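Stop Rinsing Your Rice Water Down the Sink

Eilidh Pringle
October 23, 2021

I cook rice most nights, and for years I poured the cloudy water straight down the drain. I now think that was a waste, and I would like more home cooks to keep it.

The second rinse is the one to save. The first carries dust and loose bran, so I let that go. The second has enough starch to give body to a bean soup – not as thick as flour would make it, but smoother. I use 3 cups in a medium pot, in place of plain water.

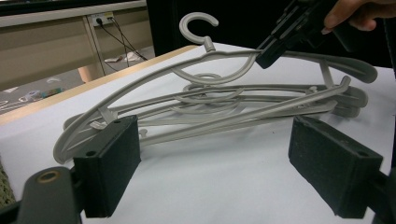 Gray plastic hangers on a white table.

A cook I met in Brerport told me the starch dulls the flavor. I disagree. Bland soup usually needs salt, and it needed it before the rice water went in.

Cookbooks share some blame. They say "rinse until clear" and move on to the onions. One more sentence would do.

It keeps 2 days in the fridge. Shake the jar before you pour, and if it smells sour, throw it out.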